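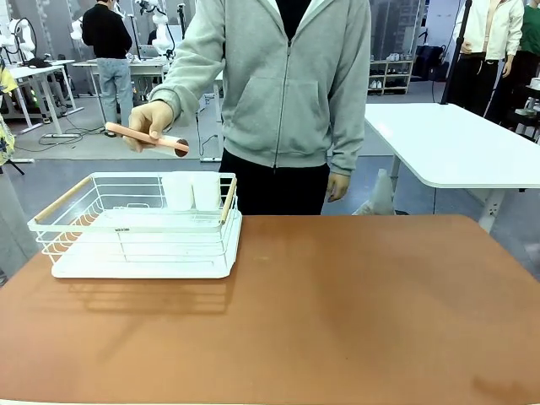

Notes – Testdale marker talk, 1 December 2021

Slides 1 and 2. Start with the marker itself. North side of the old depot road, up since February. Ask who has stopped to read it. Most drive past.

The text on it is short. Read it out loud, slowly. Then say what it leaves out.

Walodau Field. Baseball ground, mill team, then town team. Land came from the Haque lumber yard, rented by the season. No fence in left, just the creek. Ball in the creek was a double – get the laugh here, move on.

Slide 3, map. Point to home plate. It's under the tire shop now. Dont get stuck on the tire shop.

The long game. This is what they came for. Testdale against Finon, 13 innings. Called for dark once, umpire changed his mind, played on. Finon paper and our paper disagree on the last run. Read both. Finon says the runner was out by a yard. Ours says safe and doesn't mention a throw. Leave it there, let them argue at coffee.

Gate was 511. Comes from the ticket book, not the papers. Say so, somebody always asks.

Slide 4

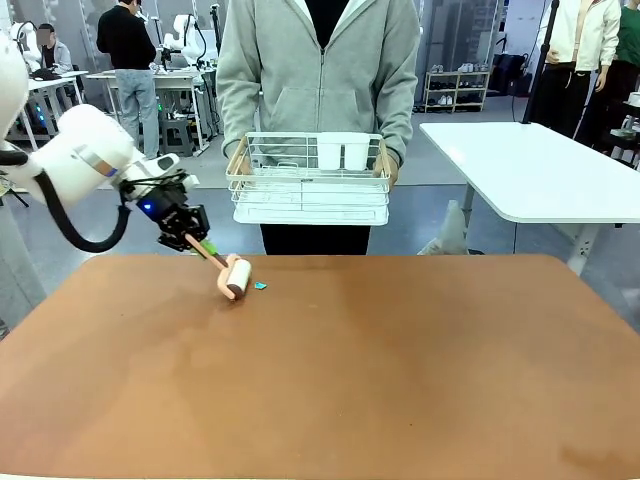
Lint roller on the brown tabletop, small scrap of teal-blue paper beside it.

Scorebooks next. We have 32 pages, pencil, some very faint. Pages for the long game are there but the ninth is smudged. Whoever kept score used his own marks – a small hook for a walk, two hooks for I dont know what. If anyone had family who scored games, see me after.

Skip the part on uniforms if running late.

How the marker got approved. Keep this quick! First application sent back, we had the wrong corner of the lot. Deed from the Haque yard fixed it. Second one went through with one word changed, "famous" to "well-known". Fine.

End of the field: creek flooded, grandstand sold for the boards, team moved to the school diamond. Last season nobody wrote down much. Schedule and two box scores, thats all.

Then questions. Likely ones: did any big leaguer play here (one exhibition, cant prove it), can you walk the site (sidewalk only, ask at the tire shop for the back lot), is the Finon marker next (they have to apply, not us).

Sign-up sheet for the spring walk is by the door. Collect the handouts, we're short on copies.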